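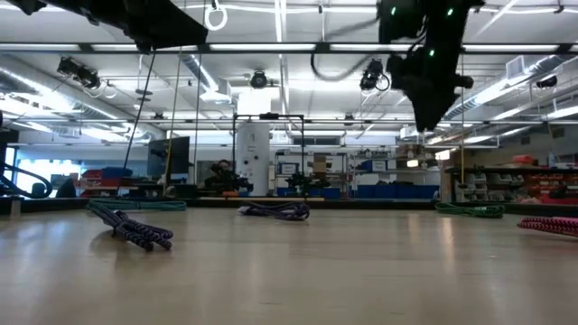 Good news for anyone in Grurkema who has been driving an hour for a decent can of wood finish: Kirkegaard is opening again, and it's keeping the old name over the door. The paint and hardware store closed in June when the last owner retired, and I'd pretty much given up on it. Then I got a call from Naveen Garg, who used to run the paint counter and has now bought the whole place with his business partner, Chunhua Duan. I went over to have a look and we spent most of the time talking about tables, which won't surprise anyone who has read this column before. It's the pale ones everybody wants now. You know the look – a light wood top, sort of beige, with the grain kept quiet and just a soft reflection off the lights overhead. Ten years ago people came in asking how to make pine look like walnut. Now they come in with a perfectly good honey-colored table and want to know how to get the honey out of it.

So that's going to be a big part of the new store. The old paint counter is moving to the back wall, and the front is going over to finishes: oils, waxes, water-based clear coats, wood soap, the works. Naveen says he had to turn people away all the time under the old setup, since the shelf for clear finishes was about as wide as my kitchen window and half of it was deck stain. (I remember that shelf. I bought a can off it once that had turned to jelly.)

The line I was most curious about is Stosura, a hardwax oil that I've used on two of my own projects and had to mail-order both times. Kirkegaard will carry it in 4 sizes, including a tiny one that's meant for a single side table or a couple of stools. I can't tell you how happy this makes me! I have three nearly full big cans in the garage, all of them skinned over, and every one was bought for a job that needed maybe a cupful.

Stosura comes in a plain clear version and one with a little white pigment in it, and if you're after the pale look the white one is probably what you want. Plain oil warms the wood up. On maple or birch you may not mind, but on pine it goes yellow fast and then keeps going. Chunhua had a row of sample boards laid out along the counter, same wood, different finishes, and I could have stood there all morning. The soap-finished one was my favorite to touch and the one I'd least trust near a glass of red wine. She agreed with me on that. She has soap on her own dining table and says she washes it down again every few weeks and has made her peace with the rings.

A couple of things I picked up that might save you some trouble. Sand further than you think you need to before a pale finish, and look at the wood with a lamp held low at one side, so the scratches throw a shadow. Wipe off the extra oil. Then wipe it off again! Most of the sticky tables people bring in are just tables with too much oil left on them. And give it the full 14 days before you put a tablecloth or anything rubber on top. I've ignored this myself and I have a coaster-shaped patch to show for it.

Oh, and the rags. Please don't ball up oily rags and toss them in the trash. Lay them out flat outside until they've gone stiff, or put them in a metal can with water and a lid. Naveen is putting up a big sign by the register and I told him to make it bigger.

The tool rental side is coming back too, though smaller than it was. There'll be random orbit sanders, a floor sander and two steamers, and that's it for now. The tile saws got sold with the rest of the equipment in the spring and Naveen isn't in a hurry to replace them. Key cutting stays. So does the bin of loose screws by the door, which I asked about before I'd even taken my coat off.

Some of you will want to know about the staff. Baoshan Shao is back on the floor three days a week, so you can stop asking me for his number. He's the one who matched the green on the old depot doors by eye, and he did my porch ceiling as well. Yiran Cao is new and will be handling orders and deliveries. She came over from Grolden, the lumber yard out past the grain elevator, and she has worked out a deal with them so you can order sanded boards cut to size and pick them up at the store. Prices aren't set yet. I asked for a ballpark figure and got a very polite smile.

There's also going to be a class, and I'd sign up early if I were you. Cheuk-hei Kwan, who built the long tables in the high school library, is teaching a one-evening session on stripping and refinishing a tabletop. You bring a small piece of your own, nothing you can't carry in by yourself, and leave with at least the first coat on. He's keeping it small – the back room only holds so many workbenches – and he told me he'd like to run it again after the holidays if enough people ask. So ask. I'm bringing the nightstand my sister painted purple, and I'm a little scared of what's under there.

I do have one complaint, and I made it in person so I don't mind making it in print. The parking is still terrible. The lot behind the building is shared with the dentist and the laundromat, and the entrance comes up right after the bend, so if you're heading north you'll miss it the first time. Go around the block and come in from the alley side. Chunhua says they've talked to the landlord about a sign, and I hope so.

The store is at 3083 Mill Road, same as it ever was, with the side door open early for contractors. Regular hours will be posted on the window once the new shelving is in. They're still waiting on some of it, and when I was there the brushes were all in buckets on the floor. If you have a store credit slip from before the closing, hang on to it. Naveen says he'll honor the ones from the old owner through the end of the year, as long as you have the paper. I've got one for a returned drop cloth somewhere in the kitchen drawer, under the takeout menus, and I guess I know what I'm doing tonight.

Posted 6 September 2022

Print this article | E-mail this article

Get our local news by e-mail every week. Enter your address to sign up for the newsletter. You can unsubscribe at any time.

Contact us | Copyright 2022, all rights reserved | Back to top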